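Robots after the last bell: a chat with Aurelia Nistor

I got to Getavdale ten minutes early and still managed to be late, because I went in by the wrong door and ended up in the music block. By the time I found the computer room the robotics club had started without me, and Aurelia Nistor waved me in with half a biscuit in her hand and told me to sit anywhere that didn't have a coat on it.

Aurelia teaches maths here during the day. The club is her other job, the one she doesn't get paid for, and it runs from 4 o'clock until people's lifts turn up. This year they're entering the Hunach, a contest for school and college teams where the whole thing is done in simulation. You get a virtual arm, you get a set of household objects and furniture, and you teach the arm to do jobs with them. The team's entry is called Otureo. I asked what it meant and got three different answers from the back row, so I've left it at that.

"I'd never have picked robotics if you'd asked me at their age," she told me. "I liked algebra and I liked being left alone! But a boy called Pascu came to me with a laptop and said, miss, I've got an arm that won't pick up a cup, and can you look at the sums. So I looked at the sums. The sums were fine, he had the cup in the wrong place."

Pascu has since left for college, but the cup is still talked about. When something won't work, whoever is at the keyboard gets asked if they've checked the cup.

I wanted to know what an ordinary session looks like, and she laughed and pointed at the screens. One pair was moving an arm a tiny bit at a time and arguing about which way was left. Another girl was reading a long list of numbers with her chin on the desk. It was a lot quieter than I'd imagined — I think I'd expected sparks.

"People come in hoping for something with wheels," Aurelia said. "Then they see us sat at computers and you can watch their faces drop. I say give it until the second week. Once you've made the gripper close on something and it stays closed, you're hooked, you really are. We've had kids shout. We've had kids run down the corridor."

She pulled up some of the Otureo views for me while she talked, flicking through them far too quickly, and I made her go back so I could have a proper look.
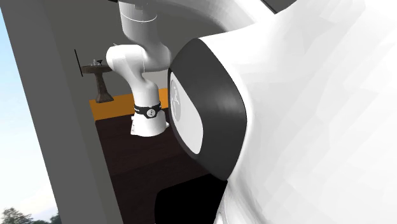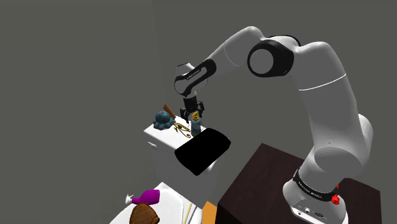
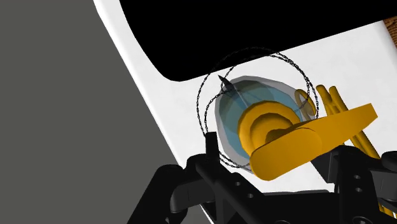
Three views from the Otureo simulation. The octopus is in the second, and the yellow tap handle is in the last.

The octopus has fans, as you'd expect. It's a blue toy with curly tentacles, and everyone I spoke to wanted to tell me about it before they told me anything about the code. "It's a horrible thing to grip," Aurelia said. "You come down from the top and you've got a big round head, you come in lower and you've got legs everywhere. I'd give marks just for trying. A bottle is easier, if it's standing up, and then of course they try one on its side and we're back to the start."

I asked about the view with the tap, as I couldn't make head nor tail of it at first. She told me that's the one the new members struggle with too, looking down past the gripper with everything big and close.

"You lose your bearings. You've been looking at the whole arm from outside, all nice and clear, and then you go to the wrist and there's a great black claw at the bottom and half a tap. I make them swap back and forth. Do a bit, swap, do a bit, swap. They moan about it."

The team has done 450 practice runs since they began, all written up in a shared document with a column for what went wrong. I read a few. "Hit table." "Hit table again." "Forgot to open fingers." One just says "tired". Aurelia won't let them delete any. In March they had a run of 30 in which the arm did nothing useful at all, and she said that was the only time she worried they'd pack it in.

"I bought doughnuts," she said. "I'm not proud of it. And then one of the younger ones found a minus sign that shouldn't have been there, and off we went."

Does she mind that there's no real arm in the room? She thought about that one for a bit and ate the rest of the biscuit.

"A bit, yes. I'd love them to hear a motor — you can't hear anything in this. But if they crash this one they press a button and it's back where it was, and I can go home and sleep. With a real one I'd be stood over them the whole time going careful, careful! They'd learn less, I think. Ask me again if somebody gives us the money."

The Hunach gives each team 40 minutes for the final set of tasks, and they don't find out what the tasks are until the clock starts. So the plan for the next few weeks is to have Aurelia make up jobs and call them out without any warning. She'd already started by the time I was putting my coat on. Somebody asked if they could have the octopus first, and she said no, bottle, lying down, go.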